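Ticket: RAM module slips in fingers, new gripper only
Opened by: Orvokki Tikkanen
Assigned to: Lev Semeniuk
Status: waiting for parts

Problem
We compare two grippers on the PC assembly cell, the old Canidix and the new Lerkent. With the Lerkent, the RAM module tilts when the arm lifts it from the fixture. The hard disk in its blue caddy gives no trouble with either gripper. Grip force is set to 90 percent.

Tried so far
1. Raised the force to 100. Same tilt.
2. Taught the pick point again, 4 mm lower. A little better, but I would not call it solved.
3. Put back the Canidix with the same program. 27 picks, no tilt.

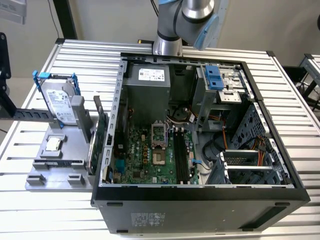 Cell layout: parts fixture on the left, open Dell tower on the table, arm behind.

Comment, Lev Semeniuk
Thank you for the clear list. Please put the force back to 90 – I don't want to damage the module. Are the finger pads the flat ones from the box?

Comment, Orvokki Tikkanen
Yes, flat ones. I measured them and the left pad is thinner than the right one. Pentti Lahtinen checked also and got the same result.

Comment, Lev Semeniuk
Then I think the pads are the reason, but we should test it. I ordered a new pair from Skumthorpe, delivery in May. Until then please use the Canidix for RAM.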